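From: Theophilus Addo
To: bench-learning list
Date: Nov 4, 2021
Subject: Re: Memory module examples, where are we?

Hello everyone, and thank you for all the kind notes about the Rultbridge visit!

Nkosi wrote:

> Could somebody tell the list how the memory module set is coming along?
> We at Paretau would like to start a training run in January and I don't
> know whether to plan for one task or two. Also, are you still keeping
> the botched tries, or only the clean ones?

Nkosi, you're right to ask, and I'm sorry it took me so long to sit down and write. We have 2,568 examples on the server as of this morning, all of them driven by hand by one of us and all on the desktop tower. I had hoped for more by now, but I'd still rather have these than twice as many done in a hurry (and my wrists agree with me).

The bench is laid out the way we agreed in the spring, with the case on its side and its panel off, and the gray fixture plate to the left of it where the gripper can get at both.

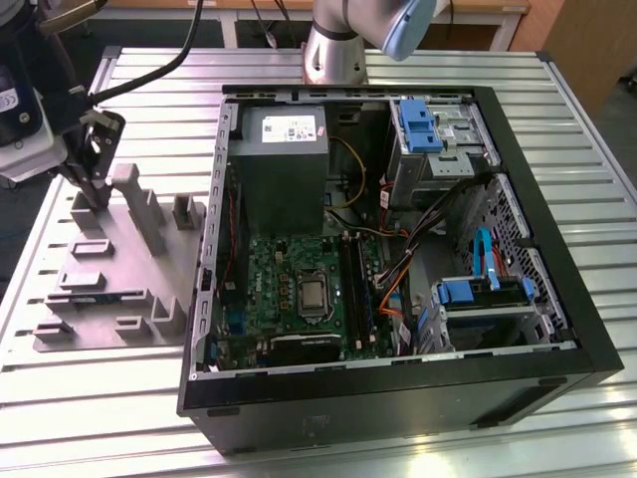 The bench, with the plate under the gripper and the tower beside it.

As for the botched tries, yes, please let's keep them! We tag them "miss" and leave them in their own folder. My feeling is that a try where the operator fumbles and then recovers is worth a good deal to the model, and Prollomitz has been asking for exactly that sort of thing. What I do throw out is anything where the operator stopped to chat halfway through, and I'm afraid I am the worst offender.

One thing to watch if you're labeling from the side view: there is a lot going on inside that case. You've got the yellow wire looping down near the power supply, the orange ones beside the memory slots, and the blue SATA cable over on the right. Please label the slots themselves and leave the cables alone for now. We went back and forth on this for 2 weeks and I'd hate to open it up again. 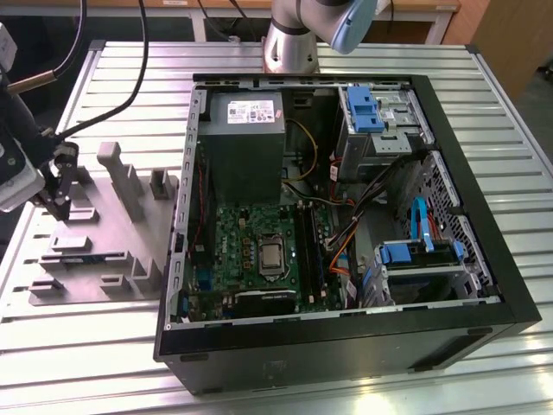
What I'd like from each of you

Please look through 30 examples from your own share before the next call and tell me which start and end marks seem off to you. Use the wrist view for this wherever you can. It's much kinder to the eyes when you're judging how the fingers line up with the long channel on the plate, and the side view hides more than you'd think.
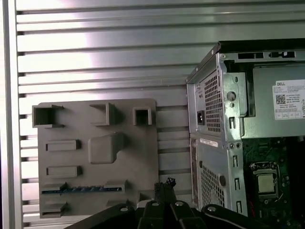
Wrist view: the plate, with the blue-and-black strip in its long channel, and the tower to the right.

If anyone can spare an afternoon to drive the arms, I would be so glad of the help. A session is 50 tries with a good long break in the middle, and I'll bring the coffee. So Nkosi, please plan on one task for January, and let's talk about the second once the labels are in better shape.

Warmly,
Theophilus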